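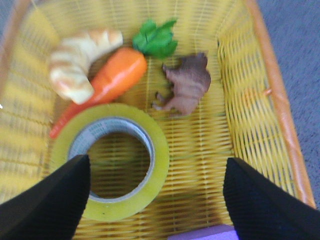
Sorting Play and First Words for Things
Handout 2: Baskets, pretend food and the odd one out
Course leader: Meenakshi Pai
Updated 2021-06-07

Welcome back! Last session we talked about free play with loose household things, and many of you wanted something with a little more shape to it. So today we get to baskets, my favorite piece of equipment in the whole course (and one of the cheapest).

Why a basket?

A basket gives a child an edge. Inside or outside, in or out: a two-year-old can work with that idea long before "same" and "different" mean much. It also holds still while you talk. Low sides are best, so that small hands can reach in and everyone can see what is there.

Woven baskets are lovely for this. Run your finger along the weave and you get bumps, gaps and a smooth rim, and there are three describing words before you've even touched the toys. Yellow woven plastic with an orange rim is bright and easy to wipe. Reddish-brown wicker with a braided rim has a completely different feel. If you can, put out one of each. Children notice the contrast right away and will often start choosing which basket "likes" which toy.

What goes in

Start with pretend food. A toy croissant and a toy carrot make a terrific first pair: the croissant is curved and ridged, the carrot is smooth and comes to a point, with green leaves at the thick end. Both can be named, pretend-eaten, handed over and put back. Keep the set small. Letay Negash tried 14 pieces with her group at Weldu and found that the children tipped everything out and walked off. With a handful they stayed and talked.

Words to use as you play:
curved, pointed, ridged, shiny, leafy
in, out, under, next to, on top of
bakery, garden, lunch, snack

Don't drill these. Drop them in as you go: "The croissant is on top of the carrot! Who's underneath?"

The odd one out

Now the part I love. Once the food has been sorted, bring in one thing that plainly isn't food and set it down beside the baskets. Packing tape is wonderful for this, a whole roll of it. It's round, you can look through the middle, and it's a grown-up thing, so it already has some glamour. Leave a basket empty and wait. Does the tape go in with the food? Does it get a basket to itself? Both are good answers, and the talk that comes with them is what you want to write down.

Aidan Ó Briain had a child tell him, very firmly, that the tape was "a donut for trucks." I still think about that one.

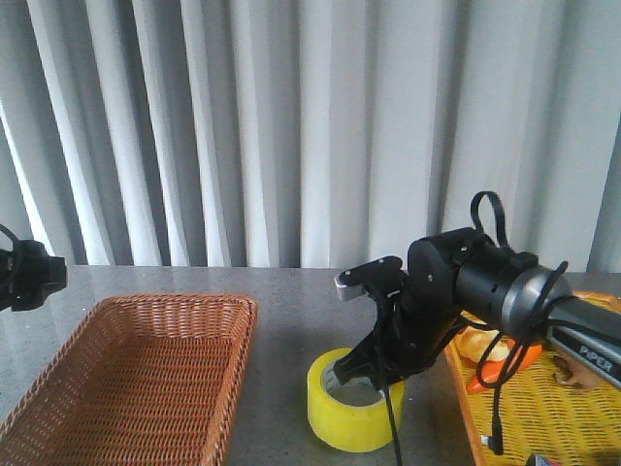 Running the activity

1. Set up on a table or on carpet, with two baskets side by side.
2. Put the food in one and leave the other empty.
3. Name each piece once as the child picks it up.
4. Add the tape after the first round of sorting.
5. Stop while it's still fun. Nearly 30 minutes is plenty, and many children will want less.

For your notebook

Write down one thing the child said word for word, and one choice that surprised you. Benedek Balogh has a good sample page on the shelf by the door if you'd like to see how short these notes can be.

Reading: Course reader, page 44, the section on containers.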